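More Examples of What?

Every few months somebody announces a bigger pile. So many thousand demonstrations, so many tasks, so many arms running in parallel in a rented building. The size of the pile goes in the headline, and the rest of the article assumes you agree that a bigger one is better. I used to assume it too. I have spent enough time close to this work that I no longer do.

Take the set we finished in October for the Grinik arm. It holds 2,036 demonstrations, and I was one of the people who recorded them. Each one is a person guiding the arm through a short kitchen chore: pick up, put down, pour, scoop, wipe. A learning system is then supposed to watch the lot and work out how to do those chores by itself, including in kitchens it has never been shown. That last part is where my doubts start.

The trouble is what happens to people when they are asked to do the same small thing over and over. They get good at it. They find the grip that works and use that grip for the rest of the afternoon. They put the cup back where it is easiest to reach the next time. By the second hour an operator has quietly designed a very comfortable little world, and every example recorded in it says the world is comfortable. I did this myself. I was told to move things between recordings, and I did move them, by the width of a hand, usually to the left.

Yuxi Jiang, who ran the recording schedule, went back through one task and pulled out 194 takes to watch in a row. She asked me to sit with her for part of it. I can recommend the experience to anyone who writes press releases. After a while you stop seeing separate examples. You see one example, performed with slightly different amounts of patience. She wanted to throw most of them away. She was overruled, for the reason you would guess, and they are all in the final count.

The usual defense is that scale takes care of it. Record enough and the variety will creep in without anybody planning it. I have heard this from people I respect, and I understand the appeal, because the alternative is slow and dull and hard to put on a chart. But variety doesn't creep in where everyone is being paid by the finished take. What creeps in is habit. If you doubled our set under the same rules you would have twice as much of our habits, and a system that was even more sure that cups live a hand's width to the left.

Then there is the matter of failure. When a take went wrong, we deleted it. The spoon slipped, the lid stuck, the operator sneezed: gone. The rule came down with the Vesa software, which had a large friendly button for the purpose. So the machine gets a record of kitchens in which hardly anything slips. Anyone who has taught a child to crack an egg knows how much of the lesson is in the shell you fish out afterward. We cut that part out and called the result clean.

I pushed for keeping the botched takes, with a label on them, and got a polite hearing. The argument against was that the system might learn to botch. Maybe so. I would like to have seen somebody test it before the button became policy.

Scooping is the chore I would use to make the case, mainly because it looks so easy on a task list. "Scoop ice" takes up one line. Yet the pieces shift under the tool, and the force you need depends on how they happen to be lying, which you can't know until you push.
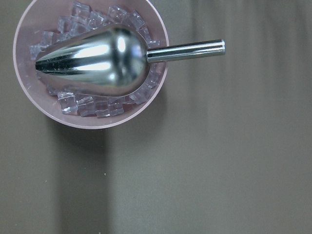 A person adjusts to all this through the wrist without giving it a thought. Ask the person afterward what they did and they will tell you they scooped. What the recording keeps is the path of the arm and the view from the wrist, and on the rig I used it kept nothing at all about how hard anything pressed on anything. We were collecting the outside of a skill. I don't say that is worthless. I do say that piling up more outsides is an odd way to get at the inside, and that the people selling the pile ought to be the ones to show it works.

Clear plastic cubes, which is what you get when real ice would melt under the lamps, raise another question I never heard answered. They don't stick together, and they don't leave a puddle. A system trained on them has learned something about plastic cubes. The task list still says ice. I asked whether the label should be changed, and was told it would confuse the people at Deng, who were waiting for the files and had already printed the word in their plan.

Small things, all of them. But a collection like this is made of small things, and once the files are merged they can't be seen anymore. Whoever downloads the set will read the label and the total. They won't know which takes were done by a tired person, or that the tool always started from the same side because the cable was short.

What would I do instead? Fewer takes, for a start, and no counter on the wall. Swap the operator before they get smooth. Let somebody else set the table, preferably someone with a grudge. Keep the failures. Write down what the objects are made of. At Udemgate, where I have been helping out since, we tried a version of this on 3 chores and our daily output dropped by almost half. The manager was unhappy, and I can't prove to him yet that the smaller set is the better one. He can't prove the opposite, either, but he has the chart, and the next order is for double.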